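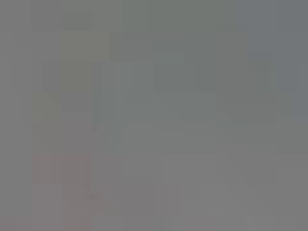 Ngan-ling Leung told me that I had been reading the number wrong way round for twenty years, and that the bottom half was the only half worth looking at. I had rung her to boast. In the hall of my house hangs a lithograph of a harbour, signed in pencil, and under the harbour it says 509/3000. I had always looked at the 509 with something like affection. She wanted to talk about the 3000.

"It's a magazine with one page," she said.

This was unkind to magazines, and I said so, but the damage was done. I have since spent most of a wet August learning about the limited edition, a thing I had believed in much as I believed in the free-range egg, warmly and without wanting to visit the farm.

The idea began respectably. A copper plate wears down. Pull enough impressions from a drypoint and the soft burr that makes the line look like velvet gets squashed flat, so the early sheets are better than the late ones and it made sense to stop before they got too poor. The limit was set by the metal. Then came the habit of writing it down, a pencilled fraction at the lower left, with the title in the middle if there was one and the signature on the right. By the time of the screenprint and the offset press, the ten-thousandth copy could look just as good as the first. The fraction stayed on, like the buttons on a jacket cuff.

My harbour came from Mernance, a print publisher that sold through small advertisements and, later, through the kind of gallery that also does greetings cards. The Mernance catalogue is a lovely thing to read in bed. Every picture in it is "strictly limited", which made me wonder what the loosely limited ones were like. The harbour was offered at £177 unframed, and the framed price was available on application, always a worrying phrase. It belonged to a set called the Jirkano Suite, Jirkano being a port that I have failed to find on any map. The light there is very good.

What I had never grasped was that 3000 is only the number they admit to in the margin. Beside the main edition sit the artist's proofs, marked A/P, which by custom are kept by the artist and by another custom are sold by the artist. Then there are the printer's proofs. Then there are sheets marked H.C., for hors commerce, meaning not for sale, of which I found two for sale in a single afternoon. Some publishers go on to issue a second edition numbered in Roman numerals, for customers who feel that Arabic ones have been let down by everyday use. And if the picture does well, it may be brought out again at a different size or on a different paper, and that counts as a new edition, with its own little fraction starting again from one.

None of this is fraud, or not in the ordinary run of things. Much of it is written out somewhere if you ask. The trouble is that buyers don't ask, and I can report from experience that the reason is embarrassment. You are standing in a nice warm shop. Someone has taken the picture off the wall for you. It feels like asking a vicar for a receipt.

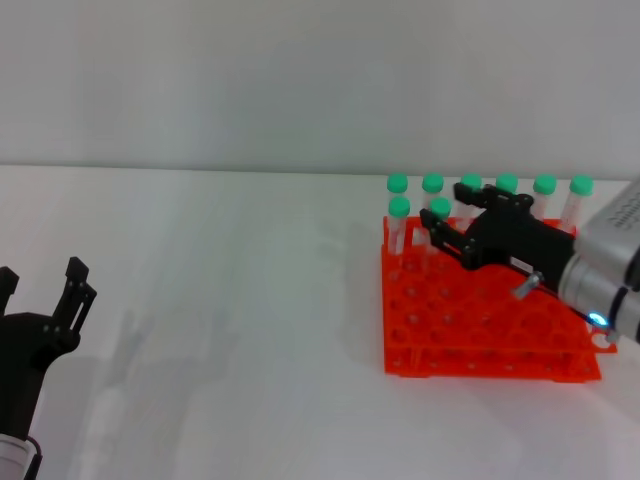 A stated edition is also a promise about the future, and a good many such promises are never used up. Publishers announce the full run, print a first batch, sell what they can and quietly number as they go. If the harbour stops selling at six hundred and something, the rest may never see a press. I think of the orange test tube rack, its holes in neat rows and columns and most of them empty. Every hole is ready for a tube, and you learn nothing from them about how many tubes there are. My 509 might be one of 3000 or one of 520, and the pencil would look the same. Ngan-ling Leung was careful to add that this does not make it rare. It makes it unpopular, and dealers have a firm view on the difference.

There is the number itself, too, and the superstition that clings to it. People want a low one. I met a man at a print fair who would not look at anything above 5, though the thing he was holding was a digital print and the machine that made it has no idea which sheet it is on. Nor are the sheets of a hand-pulled edition always signed in the order they were printed. They come off the press, go into a rack to dry, get turned over, stacked, trimmed and carried to a table, and the artist begins with whichever is on top. Number one may well have been the last out. I told the man this. He said he would have it all the same, and he did.

If you must have rules, and readers of this magazine write in when there are none, mine are modest. Ask how the thing was made, and wait for a word that describes a process. "Giclée" means it came out of an inkjet printer, which is fine so long as the price knows it. Ask how many proofs there are outside the edition. Ask whether the image exists in any other size. Look at the dots through a glass: a regular rosette pattern means a photograph of a picture, whatever the signature on top of it is made of. And get the answers on the invoice, where they will do more good than any certificate. My own certificate has a gold seal and a drawing of a quill. It declares that the print is "authentic", without going so far as to say an authentic what.

I did take the harbour in to be looked at. The framer's is called Hung, which is either the owner's name or the best joke on the high street, and I have never had the nerve to find out. They took the back off and found the sheet stuck down to hardboard with something brown. Behind that was a label from an earlier framer, Zirkska, and a pencilled note reading "light blue mount, not this one".

I asked what it would fetch. Over the cost of the frame, they thought, but only if I left it in the frame.

It has gone back up in the hall. The fraction is now hidden under a slightly wider mount, in light blue, and visitors have begun to say how nice the harbour looks. One of them asked where it was. I said Jirkano, and she said oh yes, they'd been there before the children.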